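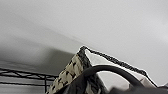 Right, thread on trying to leave Plitdale by bus after six in the evening, because I've had a week of it and you lot are going to hear about it.

The 31 used to run every 20 minutes until nine. Since the November timetable it's hourly after six, and the last one goes at ten past eight. My evening class finishes at eight. On the other side of town. You see where this is going.

So on the first night I legged it down Mill Bank with my coat half on and watched it pull away with one person on board. One! I could see him reading his paper.

Plan B is the 11, which goes the long way round through Ciltier and takes about an hour. Lovely driver though. He let a woman finish her phone call before asking for her fare, and told me which stop has a roof (the one by the chemist, if you ever need it).

Szymon from class has started giving three of us a lift as far as the roundabout, bless him, but he's off to his sister's for a month and then we're stuffed again.

I did write to the bus company. Got a reply saying they "keep all evening services under review", with a link to the timetable I was complaining about.

Hagos Gebru has put a petition on the counter at the post office and there's a clipboard at the library too. Please sign it if you use the 31, even if you only get it in the daytime. Full address needed, otherwise they won't count it.

Also if anyone drives back Ciltier way around eight and fancies company, I'll pay petrol and I bring flapjacks. Cherry ones!

Edit: clipboard is upstairs at the library now, next to the printers.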